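The snack swap, and what I've learned about plates

I have been meaning to write up the snack swap since March and every time I sit down to it I end up eating the thing I'm meant to be writing about. So I've put everything on a high shelf and made a pot of tea and we'll see how far I get.

If you're new, a few of us who used to share a kitchen in Plullammont have scattered ourselves about the place, and twice a year we each fill a box with things to nibble and post it on to the next person. You're allowed one sensible item (mine was oatcakes, I regret nothing) and the rest has to be something the other person wouldn't pick up on their own. Postage is the killer. My box to Tultley weighed in at 1427 grams and the man at the counter gave me a look, and I had to take out a jar of pickled walnuts and walk home with it in my coat pocket.

Anyway! The box that came to me this time was a corker. Lots of rice things, which I adore, and lots of packets I couldn't read a word of, and I do love that. There's a particular sort of pleasure in going by the picture alone. You look at the front of the bag and think right, that's something golden and puffy, I'm in, and you don't have to know if it's meant to be seaweed or prawn until it's too late to be fussy.

My favourite for looks has to be the orange one. Puffed rice crackers on the front, all clustered up and crunchy looking, big black Chinese characters across the top, a shiny gold band and a green starburst that is clearly shouting about something wonderful. I don't read Chinese so I can't tell you what. I like a bag that shouts. So many of the posh crisps now come in that flat grey-green packaging with a drawing of a hare on it and I find them a bit gloomy, if I'm being rude.

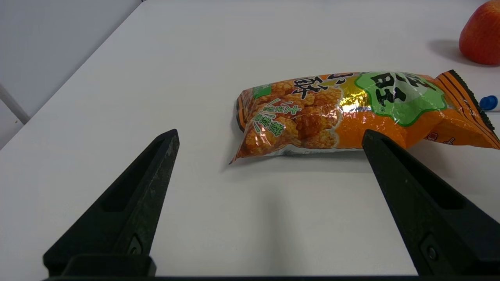

Rice crackers go soft faster than anything else in the cupboard, a reader wrote to me after the last swap post, so decant them into a tin the minute you open the bag and put a folded bit of kitchen paper in the bottom. I've been doing this ever since and I'm a convert, although I'd add that the tin needs a proper tight lid. I had a lovely old biscuit tin with a loose one and it was no better than leaving the bag open on the side. I've moved over to a Lastis tin from the market, which is ugly as sin and shuts like a safe.

The reader also said to keep the empty bag, flattened, so you know what to ask for next time. I do that with the ones I like, and they live in the back of my recipe folder with the takeaway menus.

Now then, tasting. We have rules for this, loosely. Everything gets tried plain first, no dips, no cheese. You have a sip of water in between and you write down your first thought before anyone else says theirs out loud, or we all just end up agreeing with whoever is loudest. And everything goes on a plain table with a plain plate. I was dead against that when it was suggested (I own a great many patterned plates and I like to see them used) but I've come round. Put a small brown thing on a plate covered in roses and you can't tell where the snack stops and the china begins.

Small brown things are half of what we eat at these, when you think about it. Fudge, toffee, nut brittle, those little squares of malty something that came in the winter box from Âu, which was the café we all used to go to and is still going, hooray. They don't look like much piled in a bowl. One on its own on a little plate, though, with plenty of room to spare, and suddenly you're paying attention.

So these days I'm a small plate bore. A pale blue-grey one with rounded corners and a bit of a rim is just about perfect to my mind. Square sits nicely on a table, the rim stops anything rolling off if you knock it, and the colour is cool enough that anything caramelly glows against it. White is fine too but on a white table it rather vanishes, and I've put my elbow on more than one.
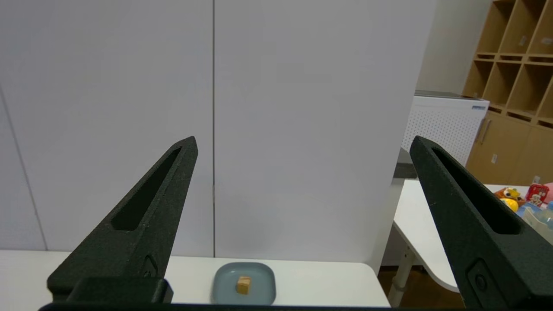

Cut everything the same size or you can't compare, came one reply when I sent my plate theories round the group, and cut it smaller than you want to. I grumbled, then I got the ruler out. A toffee cube you could pop in whole is a very different beast from a great slab you have to gnaw the corner off. With the big piece you get the chew and then jaw ache, and by the time you've finished you have forgotten what you were going to write down. With a small one you get the flavour and you want another, so now I cut small and put the rest out of reach.

Warm the knife under the hot tap and dry it properly first, is my own addition. And if it's something sticky, a tiny dab of oil on the blade.

I did try making my own toffee for the next box. The recipe was 200 grams of butter and the same of soft brown sugar, plus a tin of condensed milk, and you're supposed to stand over it stirring for ages. I answered the phone. We'll say no more about it, except that the pan is still soaking and I've been told vinegar might shift it.

Still to do before the next lot goes out: find something savoury that won't crumble in the post, buy more brown paper, and decide about the walnuts. They're sitting by the kettle looking at me. I think they might go in if I leave out the second packet of oatcakes, but then I'm down to one packet and that seems mean.

If you've got a favourite rice cracker, tell me in the comments, and please say how spicy it is on a scale that makes sense to someone who finds radishes a bit much. I was caught out badly last year by a very innocent looking green packet and had to go and stand in the garden.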